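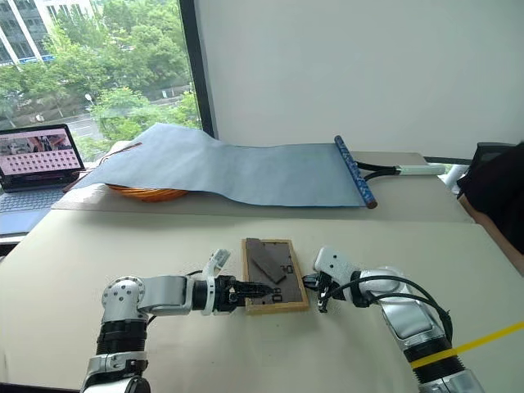
Who takes over the Kemgate Fund? The Ristville housing charity Vuvau becomes trustee of the fund and its 725 open grants.

Vuvau, based in Ristville, will absorb the fund under an agreement dated 10/25/26. Kemgate reported 3,004 donors at its last filing in May.
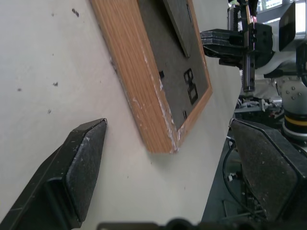 Grants of up to $2,000 for home repairs remain available to Ristville tenants. Cosmetic items — small specks on a white wall, a wood frame with chipped edges — are not covered. The Kakakhel office keeps its staff of 20.

Contact | © Vuvau | Back to top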